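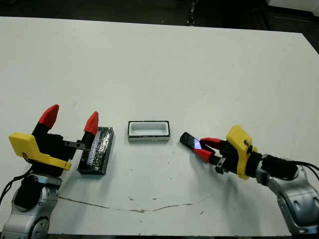

White is white until you have to match it, one respondent wrote in the comments box, and after that it's a hobby you never asked for. The remark came from the Gola part of the sample, where the replies were longest and the handwriting worst.

4.2 Disagreement over near-whites

The catalogue study in 4.1 showed that suppliers have no trouble telling their whites apart. Lollodel and Tukance sell 62 named whites between them, and neither repeats a name used by the other, a level of courtesy we did not see in their greys. The householder study asked whether anybody outside the trade makes the same distinctions. We sent 300 people a set of unlabelled cards and invited them to write down the colour of each in their own words, with no list to choose from and no limit on length.

Most used the word "white" freely for the first few cards and then began to regret it. Once a cooler card had been seen, the earlier ones were often crossed out and renamed cream, bone, milk or, in one case, "landlord". Several people went back to the beginning and started over. We had not told them they could, and the coding scheme was not ready for it.

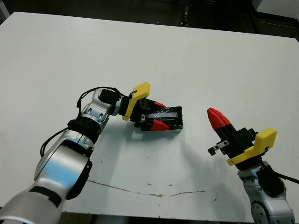

Colour terms given for cards did not carry over neatly to furniture. A card is held at arm's length and judged alone, while a desk or a bench is judged against whatever happens to be near it, and its owner usually has an opinion already. Finish matters too. The tabletop in Figure 2 is matte and slightly off-white, with a dark background past its far edge, and it is the sort of surface for which our respondents' vocabulary thinned out fastest: the plain word "white" returned, even from people who had just spent a whole page separating ivory from eggshell. We take this to be a matter of effort. Few people buy a table in order to describe it.

The Taşdemir cards, which carry a fine texture, sit awkwardly between the two conditions. Half the respondents, 50 per cent exactly, treated the texture as part of the colour and wrote things like "dusty white" or "chalk". The rest ignored it.

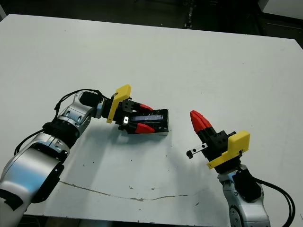
Sorting these answers required a rule about modifiers. We counted "dusty" as a colour modifier when it came before the noun and as a complaint when it stood by itself. The 2 coders disagreed chiefly over "grubby", which one of them considered a hue. The dispute ran through most of May and was settled by giving the word its own category, reported separately in the appendix.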